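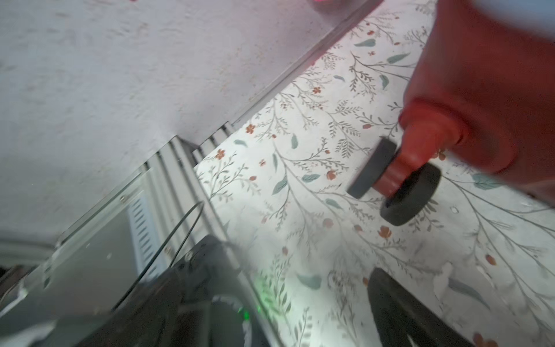
Figure 1. Patterned work surface with a botanical print, next to the wall and its gray trim.

3.2 Surfaces and coverings

The study asked how people choose and keep a covering for a table or counter that gets daily use, and what the choice does to the way they tidy. We visited 11 homes and two shared workrooms, and asked one adult in each to show us the surface they cleared most often. Visits took place in January, mostly in the late afternoon, when the surfaces had been in use for some hours. Interviews were done by Veronica Ursu and coded by Nelu Sima.

We sorted coverings into two groups, plain and patterned. A covering was called patterned if a repeated print took up most of it. The surface in Figure 1 falls in this group: the ground is white, with thin gray-green stems, scattered leaves and small rust-orange blossoms. Prints of this sort, with small motifs spread over a pale ground, were coded as "open." Prints in which the motifs touched or overlapped across the whole area were coded as "dense."

Owners of open prints gave mixed accounts. Several said that crumbs and pencil marks were easy to miss among the stems, and that they wiped the whole surface to be safe. Others said the white ground showed everything and they cleaned it more than they wanted to. One woman in Vakari told us she ran her palm over the table before wiping it — she trusted her hand more than her eyes. Owners of plain coverings spoke more often of spot cleaning.

Small items were a separate matter. We asked each person to name the things they had lost track of on the surface in the past month and wrote down every item, which gave 114 mentions across all sites. Buttons, pills, earring backs and screws came up again and again. Items close in color to a motif were named more often by people with patterned coverings, but the groups are too small for us to make much of this.

3.3 Edges

We had not planned to code edges and added them after the first two visits. Where a surface stood near a wall, people described the line between the two as the hardest part to keep clean. Trim helped when it sat flush. Where it stood proud of the wall, dust gathered along the top and was left there until a larger cleaning. Rough wall finishes were mentioned in the same way: a cloth catches on them, so people stop short and leave a narrow band untouched.

Coverings were held down by clips, tape or their own weight. In Kosarero, two people had trimmed the covering to fit and said they would not do it again, as the cut edge began to curl. Leaving extra length and folding it under was the more common practice, and those who did so reported lifting the covering to clean beneath it every few weeks. We did not check these reports against a diary or a second visit.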